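Skollness scores and what they count for

gradebook_gus wrote:
Our school (Macedo, grades 6 to 8) is going to put the Skollness reading score on report cards starting in the fall. One number, up to 900, right next to the English grade. Before I sign anything at the planning meeting I'd like to hear from people whose schools already do this. I've read the brochure. I've read it twice, and I still can't tell what a kid with a 724 can do that a kid with a 690 can't.

The trainer, Efren Dagdag, gave us a nice afternoon with good slides. I asked him how much a score moves if the same kid sits the same test the next morning. He said that was a great question and went on to the next slide.
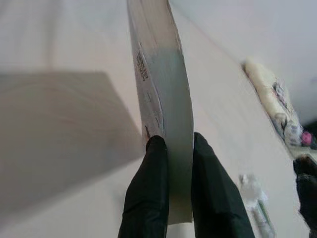 Slim, pale and upright in the grip.

pmoss wrote:
We've had it for three years in Nastdale. It's fine. It's a thermometer. You don't ask a thermometer what's wrong with the patient, you look at it and then go see the patient. My lowest group got picked up by it in September, when it would have taken me until Halloween to notice two of them, because they were quiet and copied neatly.

gradebook_gus wrote:
I'd accept thermometer. My thermometer doesn't go on the report card, though. And how do you know you wouldn't have noticed those two? You had a class and a test at the same time. You don't have the year where you only had the class.

pmoss wrote:
Fair, I don't. I also don't have the year where I skipped breakfast every day. At some point you trust what you saw.

tully_reads wrote:
Parent here, not a teacher, hope that's allowed. My daughter's score dropped between winter and spring and I got a letter about it. The letter had a graph with two dots on it and a line drawn between them. I do quality control for a living, and if I brought a two-dot trend to my boss I'd be sent back to my desk. She'd had a cold that week and told me she clicked through the last part to get to lunch. The letter recommended 30 minutes of reading practice a night, on their app of course.

She was in the middle of a book series at the time and reading well past her bedtime. She stopped so she could do the app.

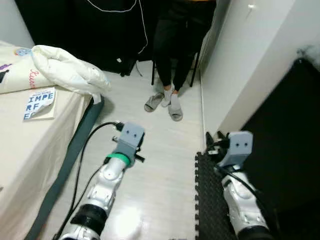 I did write to the school about it and they were kind, but the answer was basically that the letters go out by themselves when the score drops. There isn't a person who decides to send one. So who am I supposed to disagree with?

S. Hijazi wrote:
Using my name because I've said all this in meetings anyway. Suha Hijazi, reading specialist, Clusden. I'm going to annoy both sides.

The test is not junk. It lines up pretty well with what I get when I sit down and listen to a child read. What it can't do is the job people keep handing it. It sorts a grade level into rough groups. It does not tell you whether one child grew between January and April, and ours was bouncing enough that I stopped looking at anything but the yearly picture. When our principal wanted to use the spring change to judge teachers, I brought in the scores of my own group, taken twice in one week with no teaching in between. Some went up, some went down. She asked which ones I had taught better. I think she was joking.

dr_no_homework wrote:
Small group though, right? And one school. I'm on your side, but if the company showed us one group from one school we'd laugh at them.

S. Hijazi wrote:
You should laugh at me too, a bit. I'd love for someone to do it with a whole grade. I asked for permission and was told it would use up testing time.

gradebook_gus wrote:
That's more than I got in a whole afternoon of slides, thanks. Did anyone ever see where the 37 percent figure comes from? The brochure says schools on the program saw "37 percent more growth" and there's no note under it. More than what? More than schools without it, or more than the same schools the year before?
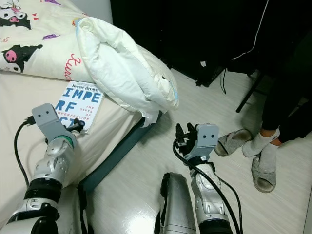
Post last edited by gradebook_gus at 4:52 PM

Edit: I found a longer version of the brochure. It says "compared to expected growth," and the expected growth is worked out by the same company, from the same test. I'm not saying that's crooked. I'm saying I can also beat my expected time in the mile if I get to pick it.

pmoss wrote:
Every test company does that. You have to compare to something.

dr_no_homework wrote:
Then compare to something you don't sell. State scores, grades, how many books go out of the library, anything.

Also Gus, ask about the kids who left. When our school bragged about growth, it only counted students who took both the fall and spring tests. The ones who moved away or were out a lot weren't in there, and those are not your average kids. I doubt anybody set out to hide it. It just makes the bar taller.

tully_reads wrote:
Can parents opt out? I was told yes by the office and no by the teacher.

S. Hijazi wrote:
Depends on your district and you should get it in writing. In Clusden you can opt out of the app but not the test. I'd let her take the test, personally, and ignore a single score. Ask the teacher what your daughter is reading and what she says about it.

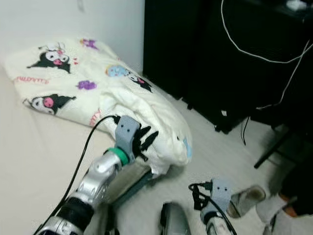 And if the teacher can't answer that, I'd worry about it more than I would about any number in a letter. With the class sizes some of us have, it may not be the teacher's fault either.

pmoss wrote:
I can answer that for every kid I have, for the record, and I still like the test. You can do both. I think this thread makes it sound like a school that buys Skollness stops talking to children.

gradebook_gus wrote:
I don't think that. I think it goes on the report card, the parents look at the number first, and by the second year so do we. That happened with the old computer math program here and I was one of the people doing it. I used to open conferences with the score because it was easy to say out loud.

Going in with three questions: how much does it bounce, who got left out of the growth number, and can it stay off the report card for a year while we look. I expect a yes on the last one if I ask before lunch.

dr_no_homework wrote:
Get the bounce answer as a number. "Very reliable" isn't one.

tully_reads wrote:
Please post what they tell you. We have the same vendor coming back in June to renew and I'm allowed two minutes at the microphone.

Contact the moderators | Terms of use | Posts belong to their authors | Back to top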